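Mavby bare motherboards for practice and bench work

Sold singly or in boxes of eight
Stock code: 1383
Sold by Skestar

The Mavby board is a used desktop motherboard, stripped of processor, memory and cooler, and sold for teaching, assembly practice and bench trials. It is a full-size board with the socket, the slots and the rear connectors still in place. Colleges buy it for first-year hardware courses, and repair shops buy it to train new starters before they touch a customer's machine.

We don't sell it as a working part. Boards are not powered up before they leave us, and some will have faults that would stop them from starting. If you need a tested board to go into a computer, look at the Makton range instead.

What you get

Each board comes in an anti-static bag with a printed card showing the main areas of the board. The card is A5 and can be wiped clean. Boxes of eight have card dividers and one spare bag. There is no processor, memory, heatsink, battery or backplate in the bag, and no driver disc.

Boards in a box are matched, so everyone in a class works from the same layout. If you order two boxes and want them all to match, say so in the notes when you order. We can usually do it, though it may add a few days.

Socket and slots

The processor socket is covered by a metal retention bracket, held by screws. Most of the practice people get from this board is in this part of it: opening and closing the bracket, seating a dummy processor and checking that everything lies flat before the bracket comes down. The memory slots sit close by, so learners also get used to working in a tight space without leaning on the parts next to the one they are handling.
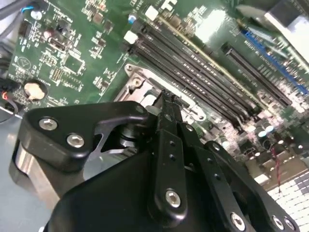
Mavby board, green: CPU socket bracket and the bank of four black DIMM slots.

Slots are checked by eye for cracked ends and bits of broken plastic. We take out anything loose. We also look at the socket contacts under a magnifier and reject boards with obvious damage, but a bent contact can be hard to spot and we can't promise that every one is straight. For dummy processor work this makes no difference. For anything electrical it does, and you should check for yourself.

Cosmetic marks are normal. Expect light scratches, old label glue and the odd pen mark from whoever had the board before. Boards are blown clean with dry air and brushed. They are not washed.

Fitting it down

Use the board on a flat surface with a mat under it, or fix it to the Masilela bench plate, which is sold separately. The plate has eight threaded posts and lifts the board clear of the bench, so the pins on the underside aren't pressed into anything. Four rubber feet come with the plate – press them on before you fit the board.

Don't tighten the board screws fully until all of them have been started. Use a hand driver. A powered driver will strip the posts, and we don't replace stripped posts under the guarantee.

If learners will be pressing memory modules in and out all day, the plate is worth having. Without support under the slots the board bends when a module goes in, and after enough of this the slots begin to lift at one end. A folded towel is not a good substitute.

How long they last

That depends on the class. Nosipho Venter, who looks after returns at Skestar, keeps a board on her own bench for trying out dummy modules. It has had 94 insertions in one slot and the latches still hold, but she takes more care than a room of beginners on a Saturday morning. The parts that go first are the slot latches, then the bracket screws. Replacement screws are sold in bags of 23. Latches can't be bought separately.

A board with one bad slot is still useful. Mark the slot with tape and carry on with the others.

Things that go with it

Masilela bench plate, with feet and screws
Dummy processor, plastic, to suit the Mavby socket
Dummy memory module, single or pack of four
Bag of 23 bracket screws
Anti-static mat and wrist strap
Spare A5 layout card

The dummy processor has a corner mark in the same place as the real thing and will only lie flat one way round. It has no contacts on the underside, so it can't harm the socket if it is dropped in at an angle. Real processors will do harm if treated like that, and we suggest moving on to them only at the end of a course.

Dummy modules are notched to match the slots. Please tell us the box number when you reorder them, as older boxes took a different notch and the two types don't swap.

Storage and handling

Keep boards in their bags when they are not in use and stand them on edge in the box. Don't stack them flat without dividers. The pins on the back of one board will mark the face of the next, and a heavy stack will push the slots over.

Hold a board by its edges. The solder points on the underside are sharp enough to scratch skin. Younger learners should be shown this first.

Ordering and delivery

Single boards go out by post in a padded carton. Boxes of eight go by courier and need a signature. Orders placed before noon are packed the same day if the boards are in stock. Schools and colleges can order on account with a purchase order number, and there is no minimum spend.

Stock comes in from office clear-outs, so it comes in uneven lots. When a layout runs out we may not see it again. If you plan to use the same board for a second year, buy spares with the first order.

Returns

You can return unused boards within the month for a refund, less carriage. Boards with broken slots or missing screws on arrival will be swapped – send a photo and the box number to the returns desk, and keep the carton until you hear back. We don't take back boards that have been soldered, drilled or cut.

When you have finished with them, we collect old Mavby boards free of charge with your next box order. Put them in the empty box with the dividers and write OLD on the lid.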